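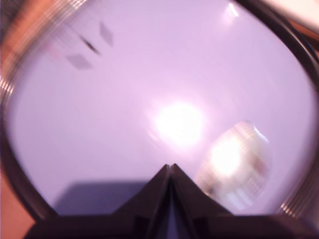 Cleseck 家居操作数据集：采集规范与数据说明

打印本页 | 通过电子邮件发送

版本日期：2022年4月4日
维护：Jocelyn Turcotte，Kieran Dawber
规范部分执笔：Steinar Overgaard
状态：现行。二月那一版请删掉，尤其是贴在冰箱上的那一份。

先读这一段

这份文件一半是数据卡，一半是采集守则。最初它们分属两个文件，结果用数据的人只读前一个，采数据的人两个都不读，于是合成一份，至少大家不读的是同一个东西了。

数据集共 807 段录制，总时长超过 900 分钟，来自 4 处有人居住的住宅。所有录制都由人操作夹爪完成，视角以夹爪上的相机为主，部分段落另有固定机位。Jidden 子集录得最早，当时规则还没有写下来，使用时请看后面的“已知问题”。

适合拿它做的事：抓取与放置的模仿学习，杂乱室内环境下的视觉表征，反光和透明物体上的失败分析。不适合拿它做的事：估计普通家庭平均有多少根线，或者证明任何一只夹爪安全。后一种用法我们已经见过一次，对方写得很有信心。

目录结构

episodes/ 每段录制一个文件夹，内含视频、夹爪状态和时间戳
meta/ 任务文字说明、场地代号、操作者代号
consent/ 只有模板，签过字的原件不随数据发布
rejected/ 被退回的录制，共 220 段，附退回理由

很多人问为什么要保留 rejected。Steinar 的意见是，一套规则如果从来没有退回过东西，那它多半只是装饰。保留下来的第二个好处是新人培训时有素材，第三个好处是老人也在里面，说话会客气一些。

采集守则

一、进门之前

住户必须在开录前拿到书面说明，写清楚录什么、录到哪里为止、怎么撤回。口头说过不算，“他上次同意了”也不算。撤回请求收到后当天停用相关段落，下一个版本里删除。操作者不得要求住户解释撤回原因，表情上的要求也不可以。

二、场地怎么整理

原则是尽量不整理。家里本来是什么样，录出来就该是什么样。需要动手的只有下面几类：

证件、药品标签、信件、写着密码的便签，一律移走或翻面。屏幕关掉，或者转过去。
刀具和玻璃碎片移走。任务里需要完整玻璃器皿的，在任务单上写明。
地上的线如果会绊人，就固定好。桌上的线如果只是难看，请放过它。

早期的操作者里有人喜欢把桌面擦得像样板间，模型在那些段落上表现极好，到了真正的桌子面前就像第一次离开家的人。Bergmann 场地后来全部重录。负责重录的人和负责擦桌子的人是同一位，我们认为这很公平。

三、夹爪与限力

使用 Dultus 控制程序时，限力档必须在任务单上写明，录制中途不许改。要改就停下来，新开一段。开工前空载开合一次，听声音，看两指是否对齐。指尖磨损到能看见底层材料就换，不要涂黑了继续用。

急停按钮必须在操作者不用挪脚就能按到的地方。不是“走两步就到”，也不是“在背包里”。每天第一段录制之前实际按一次，记下时间和姓名缩写。有一周的记录上，所有时间都是整点，笔迹也一样，那一周的数据现在住在 rejected 里。

住户在场时，夹爪不得伸向人或宠物。猫走过来就停，猫走开再继续。猫不走，就算当天收工，理由栏写“猫”即可，审核不会追问。

四、反光和透明的东西

这一类物体退回率最高，规矩也最啰嗦。

开录之前，把要抓的物体放在任务位置，看一眼夹爪相机的画面。光斑压在指尖要接触的区域上，就先移动灯或者移动物体，再录。录制开始以后光斑才出现的，不要停，录完，并在备注里写 glare。模型迟早要见到它，早见比晚见体面。

不允许在物体上喷哑光剂。不允许贴纸。不允许在事后把光斑修掉，哪怕修得很好看。Eyvindur Lykkegaard 曾经花了两个晚上写了一个去反光脚本，效果惊人，连物体的边缘也一并去掉了。脚本还在仓库里，目录名是 do_not，请按字面理解。

相机隔着透明物体拍摄的段落，标 through_transparent。判断标准很宽：只要画面里有相当一部分内容要透过某个东西才能看到，就标。拿不准也标。少标一个，下游就会有人写邮件来问为什么世界是弯的。

曝光锁定，白平衡锁定。画面偏粉、偏紫、偏黄都可以接受，同一段里从粉变到黄不可以。

五、物体的选择和任务文字

物体用住户家里现成的，不要自带。自带物体的好处是每家都一样，坏处也是每家都一样。易碎物品要经住户点头，并且约定好摔坏了怎么办。约定写在任务单背面，金额写数字，不要写“再说”。

任务文字写操作者打算做什么，不写他觉得自己做成了什么。成功与否另有字段，由没有参与录制的人填写。任务文字里不要出现“轻轻地”“优雅地”这类副词。Vilhjálmur Ladefoged 负责审核这一栏，他对副词的态度是稳定的。

物体名称要让隔壁房间的人也能找得到。“那个圆的”在有地球仪、有罐子、有锅的房间里没有任何帮助。位置描述用房间里固定的参照物，不用“我左边”，操作者会转身，数据不会。

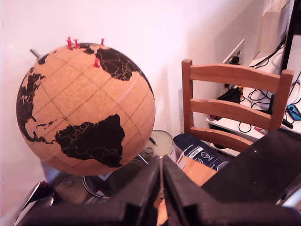

图：夹爪靠近软木地球仪，右侧是木椅，后方的架面上有线缆和杂物。

六、碎小附件

带有可脱落小件的物体要单独登记，比如图钉、瓶盖、磁贴、钥匙圈。登记内容是开录前的数目和录完后的数目，两个数必须一致。不一致就趴下来找，找到为止。在有小孩或宠物的住宅里，这一条优先于当天的录制进度，也优先于晚饭。

图钉一律不作为抓取目标。物体上本来就插着图钉的，可以抓物体，夹持点须避开钉子。操作者若觉得先把图钉拔下来比较省事，请先征得住户同意，人家插在哪里通常有人家的道理，拔下来以后靠记忆恢复往往会改变旅行史。

圆的、会滚的、带转轴的物体，任务单上要写清楚预期动作是“转动”还是“搬走”。这两种动作在开头几帧看起来很像，到后面差别就大了。

七、背景杂物

背景里的插头、线缆、架子上的零碎，不清、不遮、不模糊。例外只有第二条列出的那几类。商品包装上的文字可以留着。能读出姓名、地址、电话的文字不可以，发现后整段退回，不接受局部打码。局部打码曾经试行过，打码框跟着手抖了整整一段，看的人都晕。

线缆不得作为临时支撑物，也不得被夹爪跨过后再回拉。插着电的线，夹爪不碰。操作者自己的充电线请用贴纸标出，收工时才不会为了哪根是谁的展开第二场会议。

八、审核

每段录制由一名没有参与采集的人从头看到尾，不许快进。审核人可以退回任何一段，只需写一句理由，理由必须能让别人照着改。“感觉不对”会被退回给审核人本人，这种情况在统计里叫“退回的退回”，有单独一栏。

常见退回理由如下，按我们厌倦的程度排列：

开头没有静止画面，一上来手已经在动。
任务文字与动作不符。写的是放进锅里，录的是放在锅边，然后看了它很久。
限力档没有填，或者填了“正常”。
时间戳倒流。这一类请直接找 Kieran，他已经不惊讶了。
录到了不在同意书上的人。哪怕只有一只手、一个背影、一句“饭好了”，都整段退回。

操作者对退回有异议，可以申诉一次。申诉由 Jocelyn 裁定，她会把录像再看一遍，再把本文件相应条款抄一遍发回去。至今申诉成功的都是条款写得有歧义的，所以申诉成功的直接后果是本文件又变长了一点。

已知问题

Jidden 子集的任务文字是事后补写的，语气比别处更有把握，请相应打折。

各场地的操作者习惯不同，有人习惯从上方接近，有人习惯从侧面。按场地划分训练集和测试集时，模型学到的可能是某个人的肩膀。meta/ 里有操作者代号，请用起来。

夹爪相机离物体很近时会失焦，没有修正，也不打算修正。

glare 和 through_transparent 两个标签由人手工填写，宽严不一。后期偏宽，因为第四条写进来以后大家都怕收到邮件。

所有住宅都有正常的白天采光，夜间段落很少。请勿据此声称系统可以全天运行。若一定要声称，请不要引用我们。

使用条件

可用于研究与教学。不得用于识别住户、推断住址，或对住户的生活习惯发表评论，包括善意的。发表成果时请写明使用的版本，并注明是否包含 rejected 中的段落。把 rejected 混进训练集是允许的，混进去不说是不允许的。

再分发请连同本文件一起。单独分发视频而删去守则的做法，过去出现过，收到的人随后来信询问夹爪为什么总在猫出现时停住。

本版改动

第三条：急停检查由“每周”改为“每天第一段之前”。
第四条：新增禁止事后去反光。见 do_not。
第六条：新增图钉条款，Steinar 提议，全体通过，讨论时间长于其他各条之和。
第七条：删去“适当整理背景”一句。“适当”两个字在各场地有各自的解释，其中一种解释包括搬走沙发。
第八条：理由栏字数上限取消后又恢复。

待办：consent 模板的丹麦语译本还差最后一页，Eyvindur 在改；Dultus 的限力档编号与任务单上的编号从零还是从一开始，仍在谈。谈妥之前一律填任务单上的编号，并在备注里写 tasksheet。

打印本页 | 通过电子邮件发送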